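4.2 Socks, and why we gave them their own table

I'll admit I didn't want socks in this study at all. Shirts and towels were plenty of work, and when Colette Bouvier first suggested adding a sock task I told her people would sort them half asleep. She won that one, and I'm glad she did, because the socks gave us the most interesting talk of the whole project!

The setup was simple. We put a basket and a few socks on a table, and asked each person to pair them up however they'd do it at home. We gave no rules about folding. Some people roll, some people tuck one cuff over the other, and Pascal Chauvin (who coded every session with me) just lays one on top of the other and calls it a pair. We counted all of those as paired.

What we cared about was the moment before the pairing, when you pick up a sock and try to work out which one you've got. With a plain sock there isn't much to go on. With a patterned one you'd think it would be easy, but a sock that has been through the laundry is usually crumpled or folded over on itself, and the part you need is often on the inside. So you hold it up, or you leave it lying there and look for a bit of color you know. We started calling these bits "tells" (Nesrin Kozan's word, and it stuck). 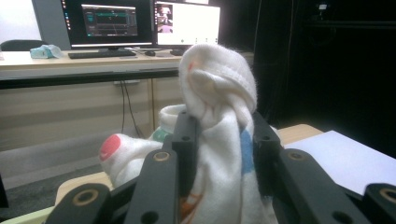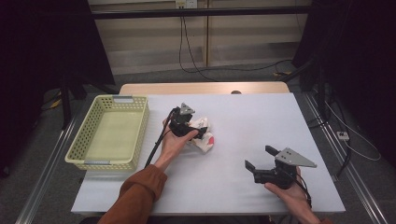
Figure 3. White fabric with a bit of color, held above or on the table.

Fekonholm, August

The toe turned out to be the best tell we had. A red-pink toe patch on a white sock is easy to find even when the rest is a heap, and people went for it first nearly every time. A green-and-white cuff was good too, as long as it hadn't been tucked under something. Stripes were trickier. A blue stripe down the side sounds like a dead giveaway, but once the sock is bunched up you may only get a short piece of it, and a short piece of stripe looks a lot like any other short piece of stripe. Small prints were the worst of the lot, and several people told us they never noticed the print until the pair was finished.

We also asked everybody what they do with the leftovers. I had expected a quick answer and got long, fond stories about single socks kept in drawers for years. Corentin Leclerc transcribed them all and has forgiven me, I think. Those comments are coded under "waiting for the other one" in the Garba scheme, which we describe in Section 3, and we come back to them when we get to towels.

One small thing for anybody repeating this: keep the tabletop pale and plain if you can. We tried a checked cloth in our first round and it made white terry easier to spot but confused people about the patterns, so we dropped it after 2 sessions and left those out of the results.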